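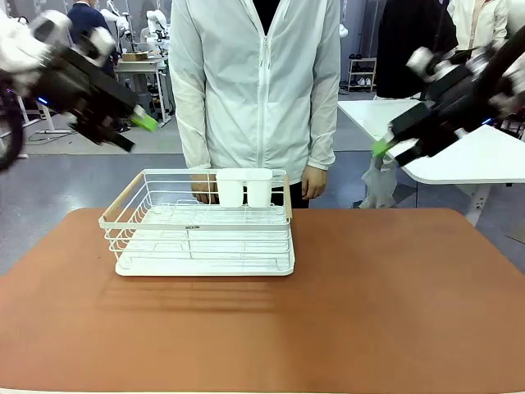 Escorredor branco da Bakos chega às lojas com tabuleiro e dois copos para talheres

2 Set 2020 — Redação, secção Casa

A Bakos pôs esta semana à venda o seu novo escorredor de loiça, depois de um adiamento que vinha de junho. Arame branco, laterais baixas, tabuleiro de recolha também branco, com a frente arredondada. Nas pontas, madeira clara. Custa 19 euros na cadeia Zomavier e vem numa cor só, pelo menos para já.

Os copos para talheres são de plástico branco, altos, lado a lado na parte de trás. Segundo a marca saem os dois juntos para lavar e podem ir à máquina. O escorredor propriamente dito, não: a madeira não gosta, e a Bakos recomenda pano húmido e secar logo a seguir.

Primeira remessa curta — 2000 unidades para todo o país. Na loja da Zomavier em Aveiro já tinham saido 560 até à hora de fecho desta notícia, quase tudo em reservas feitas no verão. Quem não reservou pode deixar o nome ao balcão. Entrega em casa só a partir da segunda remessa, ainda sem data.

"A versão anterior enchia de água num canto e as pessoas queixavam-se, com razão", diz Roswitha Wyss, responsável de produto. O tabuleiro foi redesenhado por causa disso, garante. Foram lidas 853 mensagens de clientes antes de fechar o desenho, a maior parte sobre limpeza e sobre ferrugem nos cantos. O arame leva agora mais uma camada de revestimento. Garantia de três anos, contra dois no modelo antigo.

Kai Rieger, que assina o desenho, queria a madeira desde o inicio. Houve discussão interna, sobretudo pelo preço. Ficou.

Pratos grandes cabem de pé, mas as laterais são baixas e convém encostá-los uns aos outros. Tachos e panelas, melhor à parte. Para cozinhas pequenas a marca promete uma versão estreita, com um único copo, talvez antes do Natal. Preço por confirmar.

O modelo antigo continua em saldo enquanto houver stock. As peças de substituição (tabuleiro e copos) vendem-se em separado, só por encomenda, e os copos novos não servem no escorredor antigo. Trocas na loja com talão, até trinta dias depois da compra.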